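In Defense of the Slow Breakfast

I have been meaning to write about breakfast for months now, and I kept putting it off because it seemed like too small a thing to take up anybody's time. Then in November my neighbor Violeta Acuña asked me over the fence what I'd had that morning, just making conversation, and I realized I had no idea. I had eaten something. There was a plate in the sink. But I couldn't have told her what was on it if she'd offered me money, and that bothered me all the way through lunch.

So let me make the case, and please bear with me, because I come from a family that takes the long road to every point. I think we should sit down for breakfast. I mean at a table, in a chair, for as long as it takes to finish a hot drink at the speed a hot drink wants to be finished. I think we gave this up without ever really deciding to, and I think we could have more of it back than we suppose.

My grandmother kept a boarding house in a town called Vergara, and she served breakfast at six-thirty to whoever was under her roof. There were railroad men and a piano tuner who came through twice a year, and once, for an entire winter, a woman who was writing a book about ferns and never finished it. Everybody got the same thing: bread, soft eggs, coffee with the milk already boiled into it, and in the good months a dish of stewed plums. She didn't allow newspapers until the plates were cleared. You could talk or you could be quiet, and both were considered good manners. I was seven or eight when I spent my summers there, and I can still tell you where each person sat, which is more than I could tell Violeta about a piece of toast I had eaten forty minutes before.

Now, I know what is coming, because I've had this argument with my son-in-law, Renato Maldonado, and he is a fair-minded man who leaves the house at ten minutes to six. He says the slow breakfast belongs to people whose work starts when they say it starts. He says my grandmother's boarders got their leisurely plums because my grandmother was up at four. Both of these things are true and I have turned them over a good deal. The second one especially. I never once saw her sit down at that table herself until the last man had gone out the door, and then she'd have her own coffee standing at the stove with her shoes off. Any person praising the old ways ought to look around and see who was holding the tray.

But I would say back to Renato, and I have, that the time he's protecting isn't always going where he thinks. He eats a bar in the car. Fine. Before that, though, he has spent a quarter of an hour on the edge of the bed looking at his phone, and I know this because my daughter has told me so with some heat. A quarter of an hour is a breakfast! It's an egg and a slice of bread and half a conversation about whether the gutters need doing. He laughed when I said so, and then he said the quarter of an hour on the bed was the only part of the day that was his, and I didn't have a good answer for that. I still don't, really. I only notice that he never seems to come away from it looking rested.

There's a café near me called Keleo that has made me think harder about all this. It has a long counter for people on their way somewhere and exactly one big table at the back. The owner, Horacio Cisternas, put the table in against all advice. He was told that a table like that is dead space in the mornings, that he could get another rack of grab-and-go in there and do very nicely. I was a bookkeeper for most of my working life, so naturally I asked him about the numbers, and he was good enough to show me. In one ordinary month he sold 3,896 coffees. Of those, 739 were drunk sitting down. The rest went out the door in paper.

I looked at that figure for a long while and I couldn't decide whether it was sad or wonderful. Horacio says it's wonderful. When he opened, he says, it was nearly 400, and he hasn't added a single chair. People have just started coming a little earlier. There is a nurse who sits down after her night shift and has what is really her supper. There are two brothers who don't speak much and do the same crossword on separate copies. Some mornings there is me, with my egg, minding everybody's business.

What I like about that table is that it asks so little. I've grown wary of the kind of advice that turns a meal into a project. You will have seen the articles, with their overnight grains and their little jars, the lighting of a candle, the writing down of what you're grateful for. I have a dear friend, Ifeoma Okonkwo, who tried one of those programs faithfully, and she told me she'd never been so tired in her life. She was getting up early to prepare to be calm. She gave it up after a couple of weeks and went back to cold leftover rice with a fried egg on top, eaten in her bathrobe by the window, and she swears by it, and I've had it at her house and I swear by it too.

So I am not asking for a beautiful breakfast. Most of the best ones I've had were plain as a post. When my husband was in the hospital in Sallier I ate the same toast in the same cafeteria every day for three weeks, with the jam in those tiny packets you can never open, and I sat down for every bit of it because one of the cafeteria ladies, Rattana Phetsri, would not let me carry the tray off. "You sit," she'd say. "He'll be there in ten minutes." She was right, and he was, and I believe those ten minutes did more to keep me upright than anything else in that building. I have tried since then to be that person for other people when I can. It mostly takes the form of pointing at a chair.

I should say something about children, too, since I raised three and I remember perfectly well what a school morning is. There was no piano tuner at my table. There was one shoe and a permission slip. If you are in those years, I wouldn't dream of adding to your list. But I'll mention that what my grown daughters bring up now, when they get to reminiscing, is hardly ever the birthday parties I wore myself out over. It's the snow days, when there was no bus to catch and we all drifted in at different times and I kept the bread coming until the loaf was gone. They must have had four or five of those a year at most. Somehow those are the mornings that stuck.

Since that talk over the fence I have made myself one rule, and I break it often enough that I can recommend it without being a hypocrite. The first thing I eat in the day, I eat sitting down, and I don't do anything else with my hands besides eat it. I leave the phone in the bedroom. I let the radio alone. Some mornings it takes me twenty-five minutes and some mornings it takes me six, and I've stopped keeping track. I've noticed that I buy better butter than I used to. I've noticed a woodpecker. And when Violeta called over the other morning to ask what I'd had, I told her rye toast with too much marmalade, second slice a little burnt, and she said that sounded about right and went in to make herself the same.
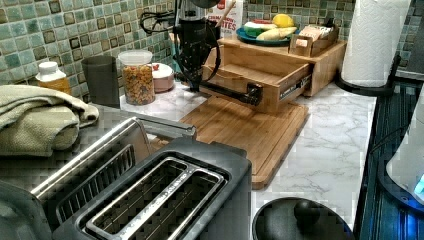
A toaster on the kitchen counter.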